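Chapter 4: Learning to Let Go

When Josefina Retamal started the Kododura robotics club, she thought picking things up would be the hard part, and for the first 27 meetings it certainly was! By now your own team can probably close a gripper on a wooden block without much trouble, so in this chapter we move on to soft things (socks, bags, small toys), which bend and slide and generally have ideas of their own.

Take your time with the warm-up on the next page, and let everyone in your group have a turn at the handles. 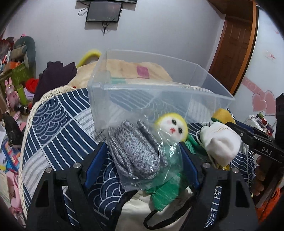
Then, once your hands have settled down a little, we can talk about how hard a grip needs to squeeze.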